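How to fix a simulated robot that freezes with its gripper shut
Posted 2/3/25
Filed under: Kivgate, faults, simulation

I lost most of a weekend to this one, so I'm writing it up while I still remember the order I did things in. If you're running a home-robot sim in Kivgate and your arm clamps shut and stops dead partway through a tidy-up run, this should get you moving again. It covers the Gurkier arm model, which is the one I use, but the Van Rooij one has the same sort of settings under slightly different names.

First, what the fault looks like. The run starts fine, the base drives off, the arm lifts, and then the whole thing locks. No crash, no error window, just a robot standing there while the clock in the corner keeps ticking. The log says "hold" over and over. Mine did it 11 times in 13 runs, and I'd convinced myself it was my graphics card. (It wasn't. Sorry, graphics card!)

Step one: stop the run properly. Don't close the window. Press the stop button and wait for the log to say "released", otherwise the hold gets saved with the room and you'll load it straight back in next time.

Step two: open the wrist camera feed and have a look at what the robot had in view when it froze.
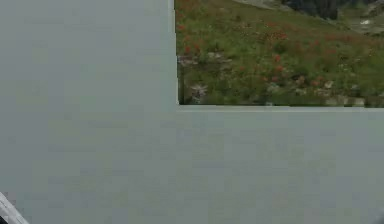 I skipped this on the first day and went rummaging in the motor settings instead, which got me nowhere and meant putting a lot of numbers back by hand. Check the feed, jot down the time stamp, then find the same time stamp in the log. You want the line just before the first "hold". In my case it read "contact, wrist, source unknown", and that was the clue I needed.

Step three: turn on the contact overlay. It's under View, then Physics, and it's off by default - no idea why. Now replay the run at quarter speed. Every time the simulator thinks the robot has touched something you'll get a line in the side list. Real contacts name the thing they hit. Ghost ones say "unknown", and those are what you're hunting.

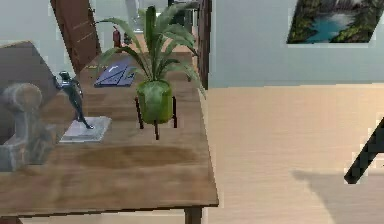 Once you've got a ghost contact, pause and click on it. A panel opens with the collision margin for that part of the arm. After the last update my margin had been set to 3, when the old file had it at 2, and that was enough for the gripper to believe it was touching its own wrist. The safety hold then did exactly what it's meant to do and shut everything down. Please don't fix this by switching the safety hold off! I know it's tempting at midnight, but if you ever move your settings across to a real arm you'll carry that over with them.

Step four: put the margin back to the old value, save the arm file under a new name, and reload the room from scratch. A plain reset isn't enough, as it keeps the old arm in memory.

Step five: do a long drive through a few rooms with the overlay still on, doorways included, and watch the list for anything unknown.
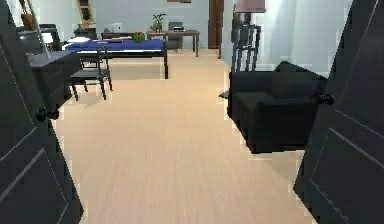
Killen wrote in to say the same fault came back for them after step four, and that clearing the cache folder before the reload got rid of it. They also found the margin gets overwritten if you leave automatic updates ticked, so untick that first. I've since done both on my own machine and I'd add them between steps three and four. If you're on the May build or older you won't have the tick box at all, so just keep a copy of your arm file somewhere safe and paste it back in after each update.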